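Clear Desk, Clear Head? Final Report for the Study Spaces Project
Dario Longo, Triddale

Why I picked this

My dorm desk last semester was a disaster. I had chargers on it, a bowl, two half-read library books, a plant I kept forgetting to water, and somewhere under all that there was a surface I was supposed to be doing calculus on. So when our instructor asked us to pick something in our own living space and change it for a few weeks, I already knew what mine would be. I wanted to find out what happens if you start from a bare table and only let things back on when they earn their place.

My question was simple: does a table with one mat on it and almost nothing else make me sit down faster and stay longer?

Choosing the table

I went through a lot of secondhand listings in February and almost bought a dark one, which I'm glad I didn't. Dark tops show dust like crazy (my roommate has one and he wipes it every morning before class, which is a commitment I can't make). White felt risky for coffee but I liked how much light it threw back up at me in the evening. I also wanted a matte top. The shiny one I tried at the Ragab store bounced the ceiling lamp right into my eyes and I had a headache before I finished the page I was reading.

Rounded corners were a must too. My old desk had a square corner right at hip height and I walked into it more times than I'm willing to put in a graded report.

The mat

This took me longer than the table did! I looked at felt, cork, and a big one from Justeo that would have covered the whole work area. In the end I went for plain black with no print and no logo, standing tall like a sheet of paper. A wide mat pulls everything toward the middle and then you're back to piling. With the tall one, a notebook fits on it and that's it. Anything else has to live off the mat, on the white, where it sticks out so much that you want to deal with it. 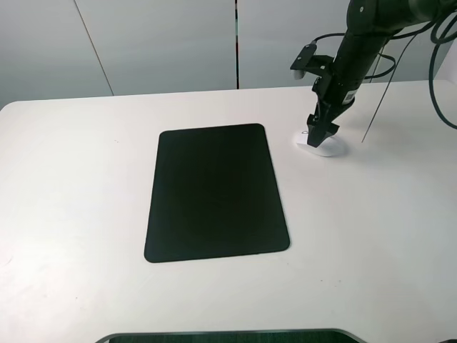
What I did each evening

I kept it to 15 minutes of setup and clearing, split however I liked. First I took everything off the table, including stuff I was sure I'd need. Then I wiped it down with a damp cloth - no spray, the spray left streaks. Then the mat went down a little left of center, because I'm right-handed and like to park my pen and eraser on the right side. After that I could bring back up to 4 items. Phone didn't count as an item because phone wasn't allowed.

I wrote down when I sat, when I got up, and how annoyed I was on a scale I made up myself. I know that isn't very scientific, and my section leader said so too.

What I noticed

The first week I mostly felt silly. A bare table looks like you've just moved in. By the second week I was sitting down without the usual wandering around the kitchen first, and my longest stretch without getting up was 40 minutes. For me that's a lot. On the old desk I never tracked it properly, so I can't give a fair before number, and that's the biggest hole in this report.

The downside of white is that you see every little speck. I'd be halfway through a problem and spot a crumb and have to go after it. I also missed the plant, so in the last week it came back as one of my four.

Costs

I spent 175 dollars total, table and mat together, plus a ride from Bumedness to get the thing home. My budget was lower than that. The table was most of it.

If I did it again

I'd log the old desk for at least two weeks before changing anything. I'd also get somebody else to try the same setup, maybe a person who is naturally neat, and see if the mat makes any difference to them at all.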